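4. Loading a demo pack onto the Sullness

Before you start: unit off, volume knob all the way down. Have your card ready. Packs from Grorkmont come zipped, unzip on the computer first, the Sullness won't read a zip.

1. Card in the slot, label side up. Push till it clicks.
2. Hold SHIFT, power on. Wait for the card light.
3. Press BANK, turn the dial to the pack name. Stulladero is the dub one, Ko is slow stuff with strings.
4. Press LOAD. Big packs take a while, some 50 seconds. Dont pull the card.
5. Tap any pad. Sound? Good, go to section 5.

Note: 249 samples max per bank. Anything over gets skipped with no warning. Split the folder in two.

CAUTION: Loading wipes the bank you are on. Save first (SHIFT + BANK).

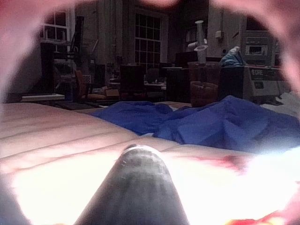

Fig. 4. Dark gray rounded tip, close up.

Tempo and level after loading

6. Packs open at 100 BPM whatever the track was made at. Hold TEMPO and turn to change.
7. Bring the volume up slow. Ko pack has a very loud kick on pad 1.
8. Bass muddy? Turn LOW CUT a little to the right. Not past halfway or the subs go.

Note: names longer then the screen scroll once, then stop. Normal.

Pack won't show up: card must be FAT32. Reformat, copy again, back to step 1. Still nothing, write to Kinga Lengyel at the support desk with the firmware number.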